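Questions I get a lot

I bake sourdough out of my kitchen in Trudham and sell it from my porch, and the same questions land in my inbox every week. I finally typed up the answers. If yours is missing, send it over and I'll add it when I get a minute.

How do I order?

Email me by 8 p.m. the night before a bake. Tell me what you want, how many, and whether you're picking up in Trudham or at the Clitton stop. I'll write back to say yes. If you don't hear from me, check your spam folder first, then email again (my messages seem to love spam folders).

How many loaves do you make?

I bake 31 on a regular day. That's what fits in my two fridges overnight, and I've tried every possible way of stacking the baskets to squeeze in more. In August I drop down a bit, as the kitchen gets so warm the dough runs away from me.

What kinds do you have?

The Beaulieu is the plain country loaf, mostly white flour with a little whole wheat, and it's the one I'd start with. The Rimus is my dark rye with caraway. It's dense and sour and people either buy two or never buy it again! There's usually a seeded one and a cinnamon raisin too, depending on my mood and what's in the pantry.

Can you slice it for me?

Sorry, no. I don't have a slicer, and bread keeps better whole. Use a long serrated knife and wait until the loaf is completely cool. I know, it's torture. Cut it hot and the middle goes gummy, and then you email me to say it's underbaked.

My loaf has a big hole in it. What happened?

That's me being clumsy when I shape it. Some air gets trapped and off it goes. If it's a giant cave and your sandwich filling is falling through, tell me and I'll throw in a roll next time.

How should I store it?

Cut side down on a board for the first day, then in a paper bag inside a bread box or a drawer. Please don't put it in the fridge – it goes stale faster in there. After day three I make toast, and after day five I make croutons.

Can I freeze it?

Yes, and it freezes beautifully. Slice it first, put it in a zip bag, press the air out, and toast straight from frozen. For a whole loaf, let it thaw on the counter still wrapped, then give it a few minutes in a hot oven to bring the crust back.

Is it gluten free?

No. I've had people tell me that sourdough is fine for celiacs and I really want to be clear that mine isn't. It's wheat and rye flour, and there's flour on every surface I own. Same goes for nuts and sesame. I can leave them out of your loaf but I can't promise there's no trace.

Do you sell starter?

I do! It's $2 for a little jar, and you get a printed sheet with feeding instructions. Feed it the day you take it home. If you forget it in the back of the fridge for a month and it has gray liquid on top, pour that off and feed it a couple of times before you give up on it. Pink or orange streaks are another matter. Throw that one out and come get a fresh jar.

Do you teach classes?

A small one, at my kitchen counter, for $35 a person. We mix, fold and shape, and you go home with your own dough to bake in the morning. Bring an apron and a bowl with a lid. There's a lot of standing around between folds, so I make coffee and we eat toast. Dates go out by email first.

What kind of oven do you use?

Just a regular home oven with a baking stone and a tray of hot water at the bottom. I preheat for 60 minutes, which my electric bill has plenty to say about. At home you can get just as good a crust with a heavy lidded pot.

Do you deliver?

Only to the Clitton stop, in the library parking lot, between 4 and 5 p.m. I'm the one in the green hatchback with the trunk open. If you're running late, email me before I leave home, as I don't check messages while I'm driving.

Can I cancel?

Up until 8 p.m. the night before, sure. After that the dough is already mixed and I have to charge you, but feel free to send a friend to collect it.

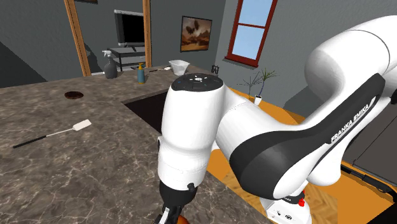
Gray marble countertop with darker veining, and a white Franka Emika robot arm.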